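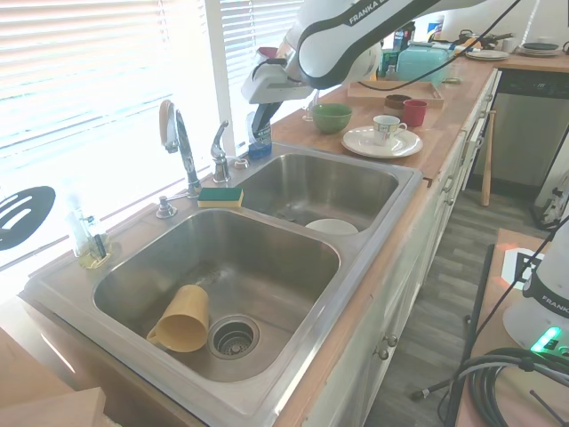
Prüfliste Sporthalle Doren, Basketballbetrieb
Begehung am 12. Juni 2021, Stand nach der Reparatur im Februar

Korbanlagen
Hauptkörbe, Verschraubung an der Wand: in Ordnung.
Hauptkörbe, Ringhöhe: in Ordnung, beide Seiten nachgemessen.
Korb Ost, Klappring: Feder schwergängig, Ring kommt verzögert zurück. Bis zum Tausch kein Dunken, Aushang ist angebracht.
Seitenkörbe: Netz an Korb 3 gerissen, Ersatz bestellt.
Polsterung Brettunterkante: West in Ordnung. Ost löst sich an der linken Ecke - neu kleben, Klebeband reicht nicht.

Spielfeld
Boden, Stolperstellen: eine Fuge hinter der Grundlinie West steht leicht hoch. Abschleifen lassen.
Boden, Rutschfestigkeit: im Mittelkreis stumpf, an der Freiwurflinie Ost glatt. Vermutlich Reste vom Reiniger. Vor dem nächsten Spiel mit klarem Wasser nachwischen und erneut prüfen.
Linien: lesbar. Dreierlinie auf 200 cm Länge abgerieben, Ausbesserung im Sommer.
Auslauf hinter den Grundlinien: Kampfgericht und Bänke standen zu nah am Feld, wurden versetzt.

Tribüne
Zugelassen sind 500 Personen. Beim Spiel gegen Bruvton waren es laut Kasse über 200, also unkritisch.
Geländer: fest.
Sitzreihe 9: zwei Schrauben fehlen, Reihe gesperrt.
Fluchttüren: öffnen von innen ohne Schlüssel. Vor der Nordtür stand der Ballwagen von Clollbridge. Bitte in den Geräteraum, auch bei kurzen Pausen.

Technik
Anzeigetafel Memon: Aufhängung in Ordnung. 24-Sekunden-Anzeige West fällt zeitweise aus, kein Sicherheitsmangel, aber vor Saisonbeginn zu klären.
Kabel am Kampfgericht: lagen offen im Laufweg. Kabelbrücke verwenden.

Erste Hilfe
Verbandkasten: vollständig, Kältepacks fehlen.
Defibrillator: Statusanzeige grün.
Notrufnummern am Hallentelefon: veraltet, neuer Zettel hängt.

Ergebnis: Halle für Training und Spiel freigegeben, Sitzreihe 9 bleibt zu. Nachprüfung der Korbanlage Ost nach Einbau der neuen Feder.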